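Clearing the Counter Before You Hang a Towel Bar

I put off hanging a kitchen towel bar for ages, mostly because my counter was the place where everything landed and there was nowhere to lay the thing out and look at it. If your kitchen is anything like mine, start with the counter and get to the drill later!

Push the small stuff back against the tile first. Jars, canisters, the vitamins, the utensil holder — they can all live in one row along the backsplash, and you'll be surprised how much room opens up in front. I keep cereal in a clear jar so I can see when it's getting low (I don't bother with labels anymore, they always peeled off on me).

Next, lay your biggest cutting board flat and use it as a work mat. Metal posts can scratch a stone top, and screws love to roll away on anything slick. A board with a juice groove is extra handy, as the little screws tend to stop right there in the groove. I found this out after losing 2 of them under the stove at our old place in Grarkport.

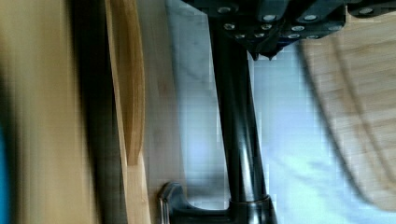
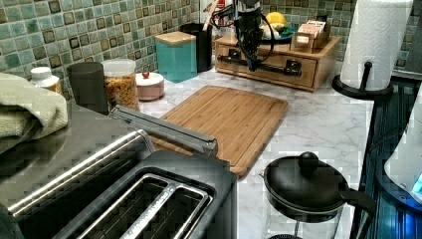
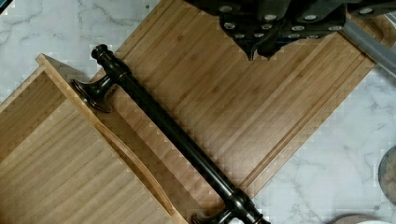
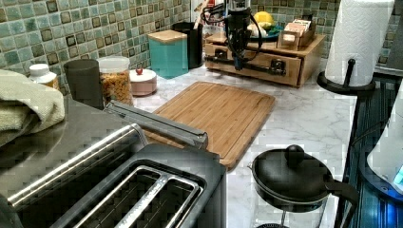 The counter, with bamboo boards and a dark metal bar. The bar shows best in the third picture, and the row of jars and canisters in the second and fourth.

Now hold the bar up where you think it should go and live with the idea for a day. My first pick was right behind the toaster, and I'm so glad I waited, as a towel hanging over hot slots is a terrible plan. Unplug the toaster and slide it out of the way while you measure, and take any towel off it before you make toast again. Side of the cabinet or end of the island works much better.

Measure between the centers of the two posts, not the outside edges. Write it on masking tape and stick the tape right on the wall, then check it with a level before you mark anything. If you're going into tile, use a proper tile bit and go slow — put a piece of that same tape over the spot so the bit doesn't skate.

For wiping down afterward, a soft damp cloth is plenty on a bronze-type finish. Skip the scrubby side of the sponge. Bamboo boards get a quick wash, then stand them on edge to dry, and a little mineral oil every November keeps mine happy through the winter.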